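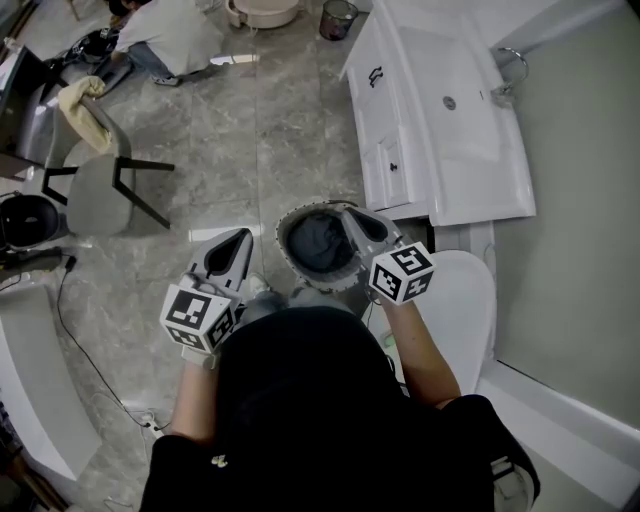
Nilska wants to know why a robot can't just watch a film of someone folding a towel and then copy it. She says her little brother learned to tie his shoes that way, so a robot ought to manage a towel.

It's a very good question, Nilska, and lots of grown-ups ask it too. The trouble is that a film tells you what a job looks like, but it doesn't tell you everything about how the job is done. How wide were the fingers open? When did they start to squeeze? Which way was the hand tilted when it slid under the edge of the cloth? Your brother can guess most of that, because he has hands of his own and has been picking things up with them ever since he was a baby. A robot starts out with none of that, poor thing, so people have to find a way to show it the job from the inside.

Long ago (well, long ago for robots!) the usual way was to write out every single move. Go forward a bit. Go down a bit. Close. Go up. That works nicely in a factory where the same metal part sits in the same spot all day long. Now think about a towel. Drop it on your bed, pick it up and drop it again, and it will land in a different heap every time. You would be writing out moves until you were very old indeed, and the towel would still surprise you.

So instead we show the robot, and there are a few ways of doing that.

The first is to take hold of the robot's arm and move it yourself, a bit like helping a small child hold a crayon. The arm remembers how its joints bent along the way. It's a friendly way to teach, but a robot arm can be heavy, and after 15 goes your shoulders start to grumble.

The second way is by remote control. The teacher sits or stands somewhere handy and moves a set of controls, and the robot does the same thing a moment later. It might be across the room, or it might be in another town altogether. If you've ever tried to pick up a toy in one of those claw machines at the shops, you'll know this takes practice! You can't feel the toy, and you can't always tell how far away it is.

The third way is to leave the robot at home. The teacher carries a pair of grippers, one for each hand, made to pinch things the way a robot's fingers would. Then the teacher simply gets on with the job, in a kitchen or a bathroom or anywhere else people have jobs to do.

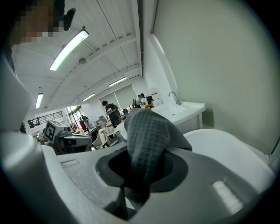

Working with grippers feels strange to begin with. You have ten fingers, after all, and you're used to having the whole lot of them help. With a gripper you can pinch and let go, and that's nearly all, so you have to think ahead. If you want to turn a cloth over, you might hold one corner still with your left and carry the other corner across with your right. People often talk to themselves while they're learning, which is perfectly all right.

Some grippers carry little square patterns in black and white, a bit like a puzzle made of blocks. A camera can spot a pattern like that very easily, and the computer can work out from its shape which way the gripper is tilted. A camera can ride on the gripper as well, so that later the robot gets to see the job from where its own hand would be.

Now, how many times do you have to show it? More than once, I'm afraid. For a simple job you might begin with 40 goes, and then do more with a different cloth, or in a different room, or with the lights off and the curtains open. If the robot only ever saw one blue cloth, it might be terribly puzzled by a yellow one – and we'd like it to be able to help with any colour you own.

Mistakes can be useful, too. If the teacher drops the cloth and picks it up again, the robot has a chance to learn what to do when things go wrong.

Would you like to try being the robot? Ask a grown-up for 2 pairs of kitchen tongs and find a face cloth. Hold one pair of tongs in each hand and fold the cloth in half, then in half again, without using your fingers. Next, ask a friend to close their eyes and hold the tongs while you tell them every move out loud. Then swap over, and this time guide your friend's hands with your own. See which way gets the cloth folded faster, and write down the words you had to use the most.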